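Search this notebook Search

July 6, 2023

Enduro bike 38, fork and shock service before the Strickland round. Fork at 6 hours since last oil, shock overdue.

Fork, left leg: oil gray, no metal on the magnet. Bushings reused. Dust seal lip nicked, replaced with Sosska part. Right leg clean, seals left in. Air bled from both legs with front wheel off the ground.
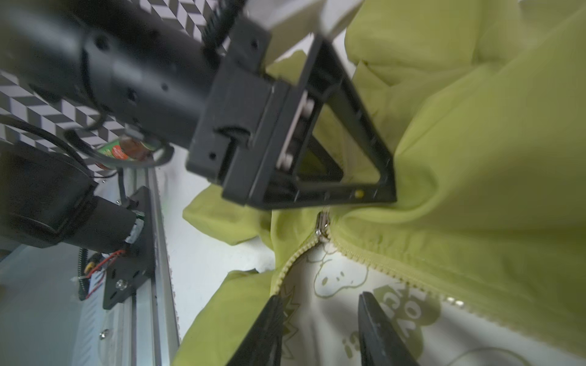
Shock

Main spring off, shaft checked for straightness on V-blocks, no runout I could read. Bladder pressure was low at teardown. New Amard oil, new seal head O-ring. Old bump rubber is cracked on one side but not through. Ordered one, did not wait for it.

Rebound set 6 clicks out from closed as a starting point. The rider sheet from Isitz had it faster than that, and the rear was kicking on square edges in the creek section. Compression unchanged. 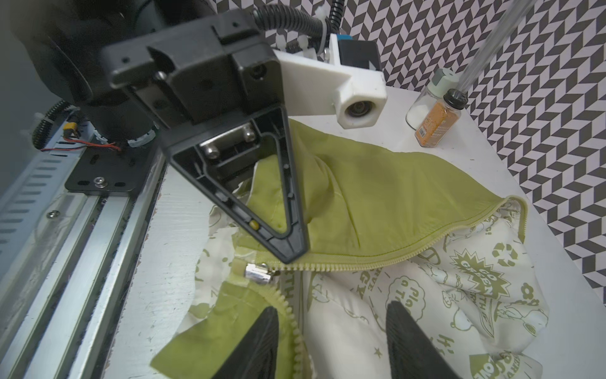 Jacket on the table, zipper side.

Static sag is still to be rechecked with full fuel. Linkage bearings greased, lower bolt torqued and paint-marked. The swingarm pivot feels notchy at one point in its travel. Leave for the next full strip unless it gets worse.
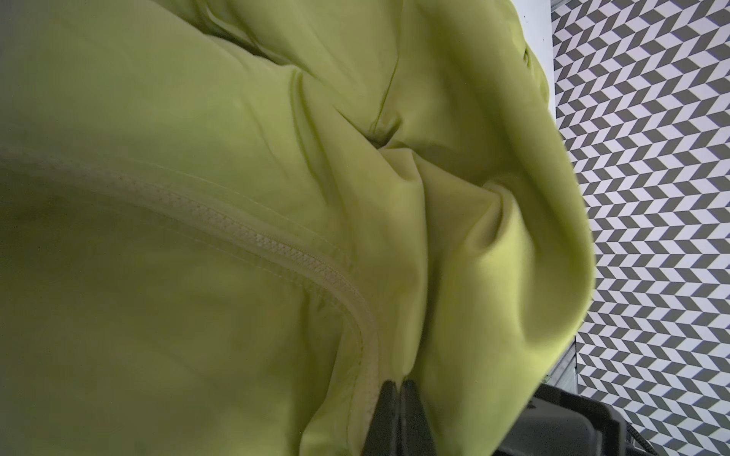
Open items

- Bump rubber, part no. ends 885, on order
- Recheck fork seal after first long ride
- Front brake hose rubs the guard at full compression, reroute
- Copy click settings to the sheet in the van
- Spare clutch plates: measure the used set before it goes back in the box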